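Draster notebook, phone case task
July 25, 2021
Written up by Natnael Birhane, with tea, after everyone had gone home

I promised the group I would keep this up properly over the summer, and I have already missed the last session, so this is going to be a longish one. Apologies to whoever has to read it in October when the new members join (hello, if that's you, and welcome!).

For anyone picking up the notebook cold: Draster is our arm for the Vikotley student challenge, and Lemma is the bit of software that plans the moves and logs what the wrist camera sees. The task we drew is getting a phone and its case apart, starting with the case pushed part of the way off. I was rather pleased when we got it. Some of the others had their hearts set on the bottle sorting, and I do understand, but I still think ours is the more interesting problem, as a clear case is such a miserable thing for a camera to look at.

We began with the grip. The bare metal fingers are lovely and stiff but they skate about on anything glossy, and I didn't like the noise they made on the glass at all. We talked for a good while about rubber sleeves, and then somebody went and got the black tape and simply wound it on, plenty of it, over the tip and down the sides. It looks dreadful. It does grip better, though, and it is kinder to the phone, so it stays until we have something more grown-up. I'd like us to try silicone tubing next, if the sizes in the cupboard are any use.

After that it was approach height. Lemma had been bringing the fingers down too near the middle of the phone, where there's nothing to push against, and we wanted the tip up by the top bezel, next to the part of the case that sticks out beyond the phone. I moved the target by hand, a little at a time, and we stopped the arm whenever it came close so that we could all lean in and argue about it. This is slow but I do recommend it. You learn far more from a stopped arm than from a moving one, and it gives the quieter people a chance to say what they think.
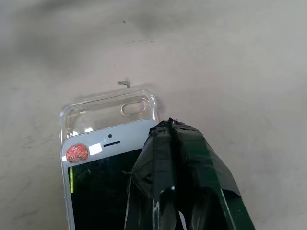 Wrist camera, arm over the right side of the phone. Clear case standing proud at the top, camera cutout just up and left of the taped tip.

I spent a long time with this one on the big monitor. The case edges catch the light down both sides and give us bright thin lines, and those lines are what Lemma keeps grabbing hold of as the outline of the phone. So it thinks the phone is wider than it is, and puts the tip down too far to the right. The thick rim round the cutout is a much better thing to look for. It has a proper shape, and it belongs to the case and to nothing else. The top bezel is good too, pale against the black glass, with the earpiece slot in it to give us a centre. My feeling is that we should find the bezel first, then the cutout, and work out how far the case has been shifted from the gap between them.

The round red-orange sticker on the phone makes a very handy landmark, and I was tempted to use it. We had a good-natured row about this. The challenge rules say the judges supply their own phone on the day, and theirs won't have our stickers on it, so anything we hang on the red one is cheating ourselves. I have written NO STICKERS on the whiteboard in large letters. Please don't rub it out.

The other nuisance is the tabletop. It's a nice plain grey but it has got smudgy, worst towards the top left as the camera sees it, and there are a few little specks and a faint scratch above the phone. One dark speck sits quite near the top of the case and Lemma marked it as a feature 2 times in the 5 test passes we logged. I'd like it to be able to cope with a bit of muck. All the same, could whoever opens up next time give the top a wipe before starting? Then we can run the same passes on a clean surface and compare, and put the muck back on purpose later.

Numbers, for those who like them. We collected 900 stills this session and I have copied the lot to the shared drive, in the Zideo folder with the labelling tool. They all need the bezel and the cutout marked. It is dull work but perfectly pleasant with the radio on, and if we each take a share it will be done before we know it. Be strict with the cutout, please: mark the inside edge of the rim, and if the gripper covers any of it, tick the "partly hidden" box and don't guess.

Still to do:
Turn the lamp away a bit and see whether the bright lines along the case calm down.
Move the approach target left once the new outline is in, and write down by how much (I forgot to, this time).
Press down the loose flaps of tape on the left side, or redo it.
Try the silicone tubing.
Ask the organisers whether the case will always be clear. I have drafted the email and will send it after supper.

The spare key is back on its hook and the battery for the label printer is on charge by the window.

N.B.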